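Den Tisch leer machen
Notizen aus der Küche, wo auch das Büro ist

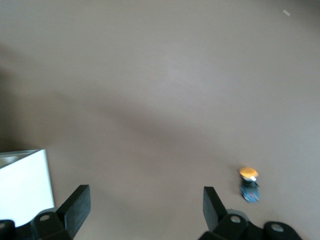

Ausgabe 66

Seit August wohne ich in Brurnstead, und seit August habe ich nur einen Tisch. In der alten Wohnung hatte ich drei: einen zum Essen, einen zum Arbeiten und einen kleinen im Flur, auf dem die Post lag, bis sie alt war. Zwei davon habe ich beim Umzug weggegeben. Ich dachte damals, das sei eine praktische Entscheidung wegen der Treppe. Inzwischen glaube ich, dass es die größte Veränderung in meinem Alltag war, größer als die neue Stadt.

Wenn man nur einen Tisch hat, muss man ihn abräumen. Das klingt selbstverständlich, aber ich habe es viele Jahre nicht gemacht. Mein Arbeitstisch in Condden war immer voll. Ich habe morgens den Laptop zwischen die Papiere geschoben und abends wieder herausgezogen. Was unter den Papieren lag, wusste ich ungefähr, so wie man weiß, was im Keller steht.

Jetzt übersetze ich von acht bis eins am Küchentisch, technische Texte zumeist, Gebrauchsanleitungen und manchmal einen Vertrag. Um eins muss alles weg, denn um eins wird gegessen. Am Anfang hat mich das geärgert. Ich war mitten in einem Satz, das Wörterbuch lag offen, und dann sollte ich Kartoffeln schälen. Ich habe in der ersten Woche versucht, nur die Hälfte des Tisches abzuräumen und auf der anderen Hälfte zu essen. Davon rate ich ab. Der Vertrag hatte danach einen Fleck, und der Kunde hat gefragt, was das sei, da ich ihm die Seite eingescannt hatte.

Meine Regel ist darum jetzt sehr einfach. Alles, was zur Arbeit gehört, muss in eine einzige Kiste passen. Was nicht hineinpasst, wird nicht benutzt oder muss woanders wohnen. Ich habe dafür an einem Mittwoch den ganzen Nachmittag sortiert. Zuerst die Stifte. Ich besaß eine peinliche Menge Stifte und schreibe mit zweien. Dann die Notizzettel, von denen die meisten Wörter enthielten, die ich einmal nachschlagen wollte und deren Zusammenhang ich vergessen habe. Auf einem stand nur „Flansch??“ mit zwei Fragezeichen. Den habe ich behalten, weil er mir gefiel.

Das Schwierigste war das Papier. Ein Auftrag, den ich im Frühling für die Firma Strachan gemacht habe, hatte 482 Seiten, und ich hatte ihn ausgedruckt, denn auf Papier sehe ich Fehler, die ich auf dem Bildschirm nicht sehe. Der Stapel ist mit mir umgezogen. Er hat also den Lastwagen benutzt und ist zwei Stockwerke hinaufgetragen worden, und danach habe ich ihn kein einziges Mal angefasst. Ich habe ihn ins Altpapier gebracht, in drei Gängen. Jetzt drucke ich höchstens 100 Seiten auf einmal, korrigiere sie und gebe sie weg, bevor die nächsten kommen.

Eine Leserin hat mir nach der letzten Ausgabe geschrieben, dass sie das alles etwas streng findet. Ein Tisch dürfe doch aussehen wie ein Tisch, an dem jemand lebt. Da hat sie recht, und ich möchte niemandem seine Unordnung nehmen. Meine Mutter hatte einen Tisch, auf dem immer etwas lag, Nähzeug, Äpfel, eine halbe Zeitung, und ich habe an keinem Tisch lieber gesessen. Aber sie hat an diesem Tisch auch nicht Verträge übersetzt.

Mich hat außerdem die Sprache beschäftigt. Im Deutschen sagt man „reinen Tisch machen“, und als ich das zum ersten Mal gehört habe, dachte ich, es gehe ums Putzen. Ich hatte gerade in einem Café in Finden ausgeholfen, und die Chefin sagte, sie wolle mit ihrem Lieferanten endlich reinen Tisch machen. Ich habe ihr einen Lappen gebracht. Sie hat sehr gelacht, und ich habe erst zu Hause verstanden, warum. In meiner Muttersprache gibt es diese Wendung nicht. Wir sagen in diesem Fall, man solle das Fenster öffnen, was mir nach wie vor logischer vorkommt.

Heute mag ich die deutsche Wendung trotzdem. Wenn ich um eins mit dem Lappen über die Platte gehe, ist der Vormittag vorbei, auch wenn der Text nicht fertig ist. Früher habe ich beim Essen weitergelesen und nicht gemerkt, was ich esse. Es bleibt natürlich immer ein Krümel übrig, den ich erst später sehe, wenn das Licht flacher kommt. Ich wische ihn dann mit der Hand weg oder auch nicht.

Was ich noch nicht gelöst habe, ist die Post. Sie liegt jetzt auf dem Kühlschrank. Der Kühlschrank ist hoch, ich bin es nicht, und deshalb habe ich letzte Woche eine Rechnung zu spät bezahlt. Falls jemand von Ihnen ein gutes System für Briefe hat, das ohne zweiten Tisch auskommt, schreiben Sie mir bitte. In der nächsten Ausgabe geht es um den Kellerraum, in dem seit dem Umzug noch immer die Kartons mit den Büchern stehen.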